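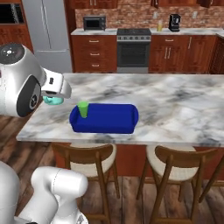

Posted by the Grevora puzzle diarist | Wednesday, late | Filed under: Diary, Jigsaws

The edge is done! All of it, all the way around, and it closed up with no gap and no piece left over, which has not happened to me on the first try since I started doing the big ones. I should be in bed but I want to get this down while I'm still pleased with myself.

For anyone who missed the last entry, this is the Vollanine harbor puzzle, 3000 pieces, the one I'd been circling at Vandenberghe for months. I kept going in for a birthday card or a roll of tape and ending up in front of that shelf. It was marked down by 20 percent in May and that was the end of my self-control. The box is enormous. I carried it home on the bus on my lap and a little boy across the aisle asked me whether there was a cake in it.

The picture is a fishing harbor early in the morning, with boats along the front, a row of painted houses going up the hill behind, and then an absolutely gigantic sky. I knew about the sky when I bought it. I told myself the sky would be relaxing. It takes up nearly the whole top half and it goes from pale peach to a gray so close to the other gray that I had to take pieces over to the window to tell them apart. I love it. I have been cursing at it since Sunday night and I love it.

Sorting took longer than I expected. Last time I sorted by color only and regretted it, so this time I did edges first, then boats, then houses, then anything with rope on it (there is so much rope), and sky at the end. Each lot went into its own baking tray, and then I ran out of baking trays and moved on to the lids of shoe boxes. The lids are better! They stack if you turn every other one sideways, and they have a proper lip, so nothing slides off when you carry them. I'm going to use lids for everything from now on.

The cut is lovely, by the way. I'd read complaints that the newer Vollanine boxes have a loose fit, and maybe some of them do, but mine holds together so well I can lift a whole section with two hands and slide it across the board. There's a soft little click when a piece goes home. And the shapes are all over the place, with odd lopsided knobs and one or two that look like a goose. Puzzles where every piece has the same two-in, two-out shape make me want to lie down, and this one keeps me awake in the good way.

Tonight I sat down at 7 with a pot of tea, meaning to give it an hour. The left side and the bottom were already together. The right side was in three chunks that wouldn't speak to each other, and the top was a mess of gray. I'd been convinced for two evenings that a piece was missing. I had looked under the rug, in the vacuum cleaner, and in the cuffs of my pants. Then I picked up a bit of the right side that I'd been certain was finished and saw that two pieces in it were swapped. They fit! They fit perfectly well in the wrong places, and the color was close enough that my eye had slid right over it. I switched them, and the chunks joined up one after another, and by 9 I was working my way along the top with my tea stone cold.

The last edge piece was a plain gray one with a tiny peach smudge in one corner. I must have picked it up a hundred times.

So now the question is where to begin on the inside. The sensible answer is the houses. They've got windows and shutters and laundry hung out between them, and one has a bright yellow door that I can already see in the lid of pieces, just waiting. The boats are nearly as good, except for the rope. I'm tempted to do the yellow door first thing tomorrow, before work, only the door, and leave it floating in the middle of the board like an island until the rest catches up with it.

I also have to decide about glue. I still have most of a bottle of Bakex from the lighthouse puzzle, and it dried nice and clear on that one – a bit shiny if the lamp is on, but I've stopped noticing. The trouble is wall space. The lighthouse took the last good spot in the hallway, and the harbor is a good deal wider. I could hang it over the couch if I moved the mirror, and I could move the mirror if I ever got around to fixing the hook in the bedroom. And part of me likes the idea of breaking it up and passing it on. There's a swap shelf at the library in Grevora and somebody would be thrilled to find this on it. I'd write a note inside the lid about the two swapped pieces on the right side. Or maybe I wouldn't!

Things to do before the weekend: get a brighter bulb for the lamp, find the big sheet of felt so I can cover the board, buy more tea. Also return the shoe box lids to their shoes at some point, though I don't see that happening before the sky is finished.

Teeth, then bed. I left the yellow door piece on the corner of the board where I'll see it when I come down.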